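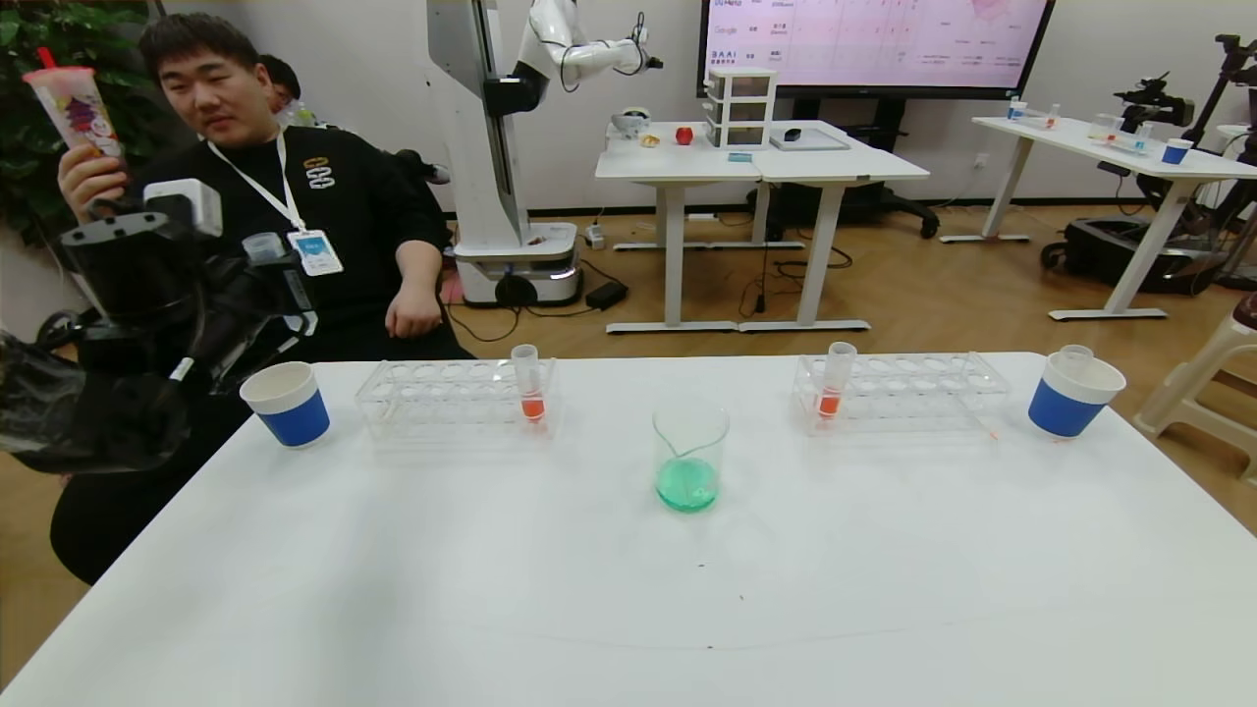
Teleop demos for tube and beaker tasks: how clean do you keep them?
Forum: Manipulation / Demonstration data

soganli_t
We are collecting remote-control demos for a bench task: take a test tube from an acrylic rack, pour it into a beaker, put the tube back. Two racks, one beaker in the middle, colored liquid so the pour shows up on the head camera. So far 281 episodes from two operators. The policy picks up the tube fine. It fails on the return. The tube comes down 7 mm or so off the hole and the arm keeps pushing.

The leader arms have no force feedback. Operators line up the return by eye from the head view. Would you filter the bad returns or keep them in?

ruvham_bench
Filter. Anything where the tube touches the top plate of the rack before it goes in the hole should be dropped. You are teaching it to push on acrylic.

Tuncay Oral
Disagree with the above. If you drop every episode with contact, the policy never sees what to do after contact. Keep the ones where the operator backs off, shifts and tries again. Drop the ones where the operator pushes through. Those are two different behaviors and they should not be under one label.

ruvham_bench
In theory. In practice half the retries are the operator waving the tube over the rack for four seconds. The policy learns to hover. We had this at Avdale with a pipette stand, and the fix was a stricter filter.

Tuncay Oral
Then trim the hover. That is an editing problem.

soganli_t
I checked. Of the 281, 119 have some contact with the top plate. Filtering all of them is a lot of operator time to throw away. I have not split them into retries and push-throughs yet.

han_k
What is your control rate, and is the wrist camera in the policy input? Clear tube, clear rack, white table. From the head camera alone I would not expect the hole to be visible at the moment it matters. The operator is guessing and the policy copies the guess.

soganli_t
30 Hz. Wrist cameras are recorded. The operator sees the head view only, and the policy gets all three.

han_k
So the operator and the policy are not looking at the same thing. Put the wrist view on the operator's screen before you touch the filter.

Sibel Aydoğan
Seconding han_k. We ran a similar rack task on the Ilonico arms. Returns got better when the operators had the wrist view, same people, same rack. We also tried moving the arm by hand for the last part of the return. Contact was much gentler, because you feel the rim through the arm. The downside is that your hands are in the head camera, so we masked those segments out of the head stream and trained on wrist plus joint state for them.

ruvham_bench
Masking one camera for part of an episode sounds like a good way to teach the policy that a blank head view means "insert now."

Sibel Aydoğan
It did do that at first. We then dropped the head view at random through the whole episode and the effect went away. I would still try the screen change first, it costs nothing.

pelletier
Separate point. How much are you moving the racks between episodes? If they are always parallel to the table edge, I would look at that too. Ours failed as soon as a rack was turned a little.

soganli_t
Position varies along the table. Angle hardly at all. The operators straighten the racks at reset without being told to.

pelletier
Then write the angle into the reset sheet. Also vary what stands at the ends of the row. We had paper cups in fixed spots and the policy was using them as landmarks. Shift a cup and the reach shifted with it.

Tuncay Oral
And leave the background alone. People sitting or walking behind the bench are useful variation as long as they stay out of the workspace.

ruvham_bench
Useful up to a point. I would still want part of the set with a plain background so you can tell which failures come from what.

soganli_t
Plan for now: wrist view on the operator screen, rack angle on the reset sheet, 200 new episodes starting Wednesday. I will label the 119 as retry or push-through and train with and without the retries. Will post both success rates here.

han_k
Log which operator did each episode too. With two people it is worth checking whether most of the contacts come from one of them.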